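Gramenstead publishes first results on machines and small-parts tidying

Gramenstead, the Plukstead automation firm, has released the first results from Dirkent, its project on whether machines can take over household and shop-floor chores. The short answer is that they can do parts of some of them. Small items on a flat surface remain among the hardest, and putting them away in drawers is harder still.
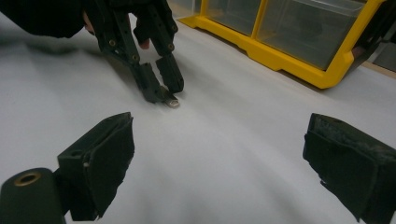
What the project covers

Dirkent looks at 44 chores, from sorting fixings to clearing a worktop. Each is first done by people using hand-held grippers, and their movements are used to train the machine. The small-parts set has 146 recorded runs so far. It uses a yellow-framed organiser with clear drawers, and metal pieces a few centimetres long.

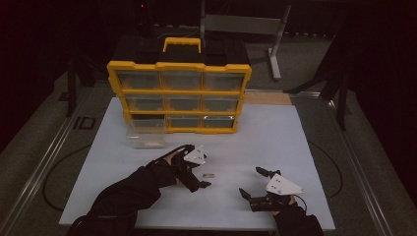 Can a machine tidy a workbench by itself yet?
Only in part. The trained system finished 20 of the 70 unaided attempts in the first round. Most failures came at the pick-up.

The second round starts in July at the firm's Tsai workshop. The full results table is available from the Gramenstead press office on request.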